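Speaker notes – "Collecting demonstrations without a robot"
Wondlow workshop, September 29, 2025
Slot: second talk after the coffee break. Keep questions for the end.

Slide 1. Title
Say good morning, thank the organizers. Mention that the slides will be on the workshop page. Ask who in the room has collected demonstration data with their own hands. Wait for the hands to go up before going on.

Slide 2. What we wanted
A policy that can do small kitchen tasks: pouring, putting food on a plate, moving cups. We started in March with teleoperation, on the arm in the Zirkska lab. It was slow and people became tired. After that we moved to hand-held grippers with a wide camera on them. Say clearly that this idea is not ours, we only want to share what we learned by using it every day.

Slide 3. The numbers
2,774 demonstrations kept, from 8 operators. 165 were thrown away after review. Do not read the table, only point to the last row.

Slide 4. Pouring
Speak slowly on this slide, it is the main part of the talk. Pouring into a bottle is our most difficult task. The target is narrow, and both the water and the bottle are transparent. One gripper keeps the bottle upright while the mug is tipped over it. The stream is thin and it changes its shape all the time, so the policy cannot learn it from a few clean examples.
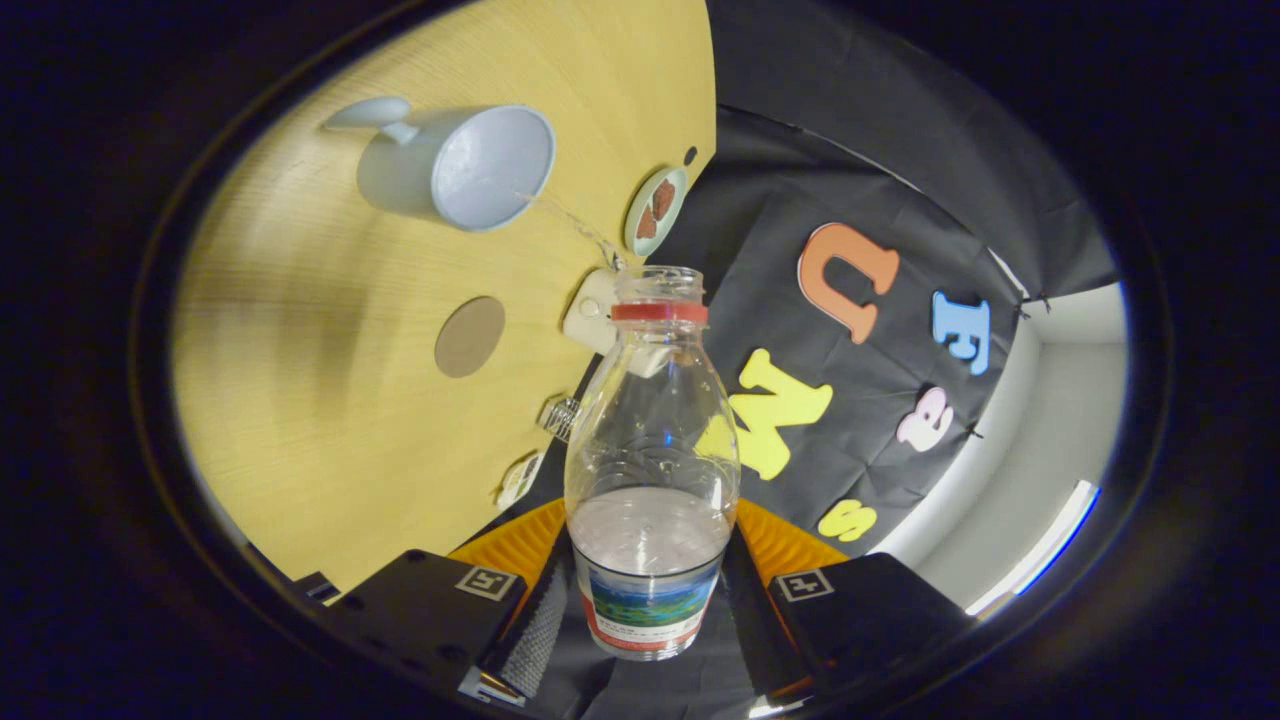

We asked the operators to pour at their natural speed. In the first weeks they poured too carefully, as if somebody was giving them a grade, and the policy learned to hesitate. When we told them that a spill is allowed, the data became much better. A spill is kept if the operator corrects it. If the operator stops and gives up, we mark the episode as failed.

(If there is time: the story of the wet keyboard. Short version.)

Slide 5. Things we change between sessions
Table, background cloth, letters on the cloth, the objects standing near the task. At Saithong the same table was used for too long, and the policy knew the table better than the task. Now we change the setup after every session and write it in the log.

Slide 6. Markers and labels
The square markers on the jaws tell us how wide the gripper is open. Clean them every morning. For labels we use Kukano, our own small tool. Show the clip, 2 minutes maximum. If the sound does not work, go on without it.

Slide 7. Open problems
Reflections on clear plastic. Different water levels at the start. We do not have a good answer for force – the operator feels when the bottle begins to slip, but the camera does not.

Slide 8. Thanks and questions
Leave this slide on the screen. Repeat each question into the microphone, the back rows cannot hear.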